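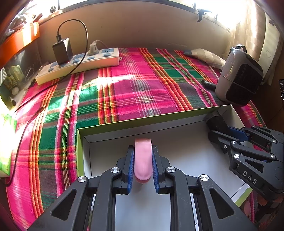
플러컴(Flircombe), 가정 내 조작 동작 데이터 수집 사업 1단계 완료
손에 쥐는 그리퍼로 41개 가정에서 시연 1,577건 기록

로봇 조작 학습 기업 플러컴은 일반 가정의 생활 공간에서 사람의 손동작 시연을 기록하는 데이터 수집 사업의 1단계를 지난 4월 마무리하였다고 밝혔다. 이번 단계에는 41개 가정이 참여하였으며, 검수를 통과하여 학습용으로 확정된 시연은 모두 1,577건이다. 확정된 자료는 플러컴이 개발 중인 조작 학습 모델 ‘드라킥스(Drarkix)’의 훈련에 사용된다.

이번 사업은 작업자가 손에 쥐고 사용하는 평행형 그리퍼로 물건을 집고, 옮기고, 내려놓는 과정을 기록하는 방식으로 진행되었다. 그리퍼에 장착된 카메라가 집게와 물체, 주변 환경을 함께 촬영하고, 집게의 벌어진 정도와 손의 이동 경로가 같은 시간축에 저장된다. 로봇 본체를 가정에 설치할 필요가 없어 방 한 칸, 침대 위, 싱크대 옆과 같은 좁은 공간에서도 작업이 가능하다.

플러컴은 그동안 자체 실험실의 표준 작업대에서 수집한 자료를 중심으로 모델을 훈련해 왔다. 그러나 내부 평가에서 실험실 자료만으로 훈련한 모델은 무늬가 있는 천, 창으로 들어오는 직사광선, 전선과 생활용품이 함께 놓인 환경에서 물체를 찾는 데 어려움을 보였다. 이에 따라 회사는 촬영을 위해 공간을 따로 정돈하거나 배경을 가리지 않는 것을 이번 사업의 수집 원칙으로 정하였다. 조명 또한 각 가정의 자연광과 기존 조명을 그대로 사용하였다.

■ 수집 과제의 구성

1단계 과제는 여섯 가지 동작군으로 구성되었다. 작은 물건을 상자에 담기, 상자에서 꺼내기, 두 용기 사이에서 옮기기, 접힌 천을 들어 옮기기, 뚜껑을 여닫기, 흩어진 물건을 한곳에 모으기이다. 대상 물체는 비누, 컵, 양말, 포장 식품, 필기구 등 가정에서 흔히 쓰이는 물품으로 한정하였다.

이 가운데 비누와 같이 모서리가 둥글고 표면이 매끄러운 물체는 별도의 관리 항목으로 지정되었다. 집게가 닿는 위치가 조금만 달라져도 물체가 돌아가거나 빠져나갈 수 있어, 접촉 위치와 집는 힘의 변화를 다양하게 확보하는 것이 중요하기 때문이다. 작업자는 같은 물체를 놓인 방향과 접근 각도를 바꾸어 가며 반복하여 집도록 안내받았다.

두 개의 그리퍼를 사용하는 양손 과제도 일부 포함되었다. 한쪽으로 용기를 고정하고 다른 쪽으로 내용물을 다루는 동작이 대표적이며, 양손 기록은 두 장치의 시각을 맞춘 뒤 하나의 시연으로 묶어 저장한다. 한 손 과제에서는 사용하지 않는 그리퍼를 기록에 포함하지 않는다.

■ 검수 절차와 실패 사례의 처리

현장 수집은 협력사 트롤니스(Trallness)가 담당하였다. 트롤니스는 참여 작업자 전원을 대상으로 장비 착용, 파지 자세, 시연의 시작과 종료 신호에 관한 사전 교육을 실시하고, 교육 과제를 통과한 작업자에 한하여 본 수집에 투입하였다.

수집된 기록은 두 차례의 검수를 거쳤다. 1차 검수에서는 영상 누락, 시각 불일치, 집게 개폐값의 이상 여부를 프로그램으로 확인하였다. 2차 검수에서는 담당자가 영상을 직접 보고 과제 지시와 실제 동작이 일치하는지 판정하였다. 두 검수의 결과가 엇갈린 기록은 보류 처리한 뒤 제3의 검수자가 최종 판정을 내렸다.

물체를 놓치거나 다시 집은 시연은 일괄 폐기하지 않고 별도의 표지를 붙여 보관하였다. 놓친 물체를 다시 집기까지의 과정은 모델이 오류에서 회복하는 방법을 익히는 데 필요한 자료라는 판단에 따른 것이다. 다만 작업자가 과제를 중단하였거나 지시와 다른 물체를 다룬 기록은 확정 자료에서 제외하였다.

■ 개인정보 보호

가정 내부를 촬영하는 사업의 특성상, 플러컴은 수집에 앞서 모든 참여 가정으로부터 서면 동의를 받았다. 동의서에는 촬영 범위, 보관 기간, 이용 목적과 철회 절차가 명시되어 있다. 수집 과정에서 음성은 기록하지 않았으며, 얼굴이나 우편물, 신분증 등 개인을 식별할 수 있는 내용이 포함된 구간은 검수 단계에서 가림 처리하거나 삭제하였다. 참여 가정은 동의 철회를 요청할 수 있으며, 철회가 접수되면 해당 가정의 원본과 가공 자료가 함께 삭제된다.

■ 향후 계획

플러컴은 2단계 사업에서 주방과 세탁 공간의 과제를 확대할 계획이다. 물기가 있는 그릇, 투명 용기, 반쯤 채워진 봉투 등 형태와 무게중심이 변하는 물체가 새로 포함된다. 가전 부품 제조사 카사도(Casado)는 2단계부터 집게 패드의 재질과 홈 형상에 관한 시험에 참여하며, 패드 교체에 따른 파지 특성의 차이를 플러컴과 공동으로 분석한다.

아울러 플러컴은 1단계 확정 자료 가운데 500건을 선별하여 대학과 공공 연구기관에 비상업적 연구 목적으로 제공한다. 제공 자료에는 영상, 집게 개폐값, 손의 이동 경로, 과제 지시문과 성공 여부 표지가 포함된다. 제공 대상은 외부 공개에 별도로 동의한 가정의 기록으로 한정하며, 이용 기관은 자료 이용 계약을 체결한 뒤 내려받을 수 있다.

밀란 프린스(Milan Prins) 플러컴 데이터 총괄은 “가정용 로봇이 다루어야 할 물건은 대부분 다른 물건과 섞여 있고, 빛과 배경도 집마다 다르다”며 “1단계에서는 그러한 조건을 손대지 않은 상태로 기록하는 데 주력하였다”고 말했다. 그는 이어 “현장에서 과제 지시문이 모호하다는 의견이 여러 차례 접수되어 수집 도중 문구를 두 번 개정하였으며, 2단계 지시문에는 작업자들의 의견을 처음부터 반영할 것”이라고 덧붙였다.

드라킥스의 1단계 자료 훈련 결과는 내부 평가를 마친 뒤 기술 보고서로 공개될 예정이다. 보고서에는 실험실 자료만 사용한 모델과 가정 자료를 추가한 모델의 과제별 성공률 비교, 실패 유형 분석, 수집 지침 전문이 수록된다.

■ 회사 소개

플러컴은 생활 환경에서 사용되는 로봇의 물체 조작 기술을 연구하는 기업이다. 시연 데이터의 수집과 검수, 조작 학습 모델의 개발, 파지 장치의 평가를 주요 사업으로 하고 있다.

자료 이용 신청 및 취재 문의: 플러컴 대외협력팀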